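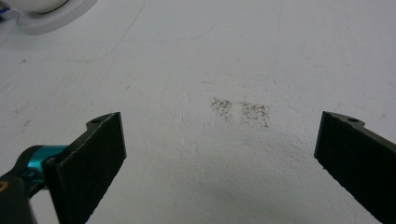
RESEARCH ARTICLE / Robot Learning

3.2 Collecting demonstrations by hand

We started out on remote control, and I'll admit I was fond of it. You sit down with the Skanier leader arm, you push, the follower pushes, and every joint angle lands in the log ready for training. The trouble is granular stuff. Anything like coffee grounds or dirt on a flat board needs a light sideways touch, and over the remote link I kept either hovering above the specks or mashing them into the surface. So for the Urneck task set we switched to hand-held grippers (Fig. 2), and I wish we'd done it in April when we first argued over it!

With the fingers wide open and the clusters just past the tips, a demonstrator can feel when the pads meet the board. That feel isn't recorded anywhere, by the way. We only log the wrist view, finger opening and tool pose, and we hope the motion carries the rest. For sweeping it mostly does, for reasons we get into in Section 5.
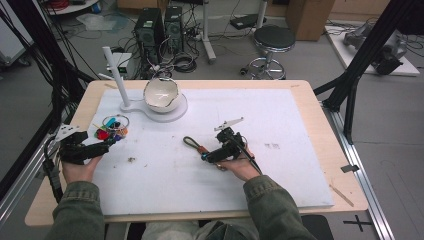 6 min read

Figure 2. Demonstrating with 2 hand-held grippers at the board. A looped strap is at the tip of the right-hand gripper; small colorful items are gathered in and around the clear round container on the left.

Two grippers are a different animal from one. Straps were the hardest for me, because a loop swings after you stop moving and the policy (quite reasonably) learns to wait for a swing that may never come. We ended up asking demonstrators to keep going at a steady pace, even when it looked a bit clumsy, and to leave failed grasps in the recording as long as they recovered from them. Clean takes only gave us a policy that froze after its first miss.

Pose tracking follows the Lineck calibration routine, repeated at the start of each session. We skipped it one Tuesday and threw out the whole afternoon: the left and right tool paths had drifted far enough apart that handovers made no sense on replay. The Halvorsen filter smooths out small hand tremor, but it can't fix an offset like that, and turning it up just rounds off the quick corrections we wanted to keep.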